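How to Load a Tabletop Spinner Rack with Bow Ties

A wire spinner takes up very little counter space and lets people see each tie from all sides. These steps are for a two-tier rack with open prongs, the kind sold for small accessories. We use this setup at the Storngate shop and take the same rack to the Moynihan craft market every November.

What you need

A white wire rotating rack, two tiers
Pre-tied bow ties with neck straps
Price tags on thin string
A lint roller
A soft dry cloth

Step 1: Pick the spot

Use a flat table or counter that doesn't rock. A rack like this is light and will lean if one side is loaded before the other. Leave enough room for the longest strap to swing past the edge of the display next to it. A plain tabletop works best under black ties — a patterned cloth makes them hard to see.

Step 2: Wipe down the wire

Run the dry cloth along each prong and around both hoops. Check the tips for chipped coating while you do this. A rough tip will snag satin, and the pull doesn't come out. If you find one, file it smooth or leave that prong empty.

Step 3: Get the ties ready

Close the clasp on every neck strap so it makes a full loop. Set all the straps to the same length. Ours go to the shortest setting, which keeps the bows off the table. Roll off any lint, then tie the price tag to the strap near the clasp, on the back.

Step 4: Hang the first ties

Hold the tie by the strap and let the bow drop below it. Don't pinch the knot. Slide the loop over a prong and turn the bow so the front faces out. Start on the smaller middle tier, then do the one directly across from it.
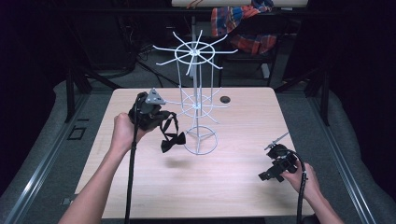

Step 5: Fill the top tier

Work in opposite pairs again. Put up to 3 ties on a spoke, with the same color together. Wide bows go up here where the spokes are farther apart. If a spoke slopes down, push the loop well in toward the hub and hang only one tie on it.

Step 6: Give it a spin

Turn the rack slowly by hand, one full turn. Watch for straps that catch on the lower tier and move those to another spoke. If the rack leans, shift a tie to the high side and turn it again.

Restock from the back of the spoke so the older ties sell first.

Page updated 1/9/19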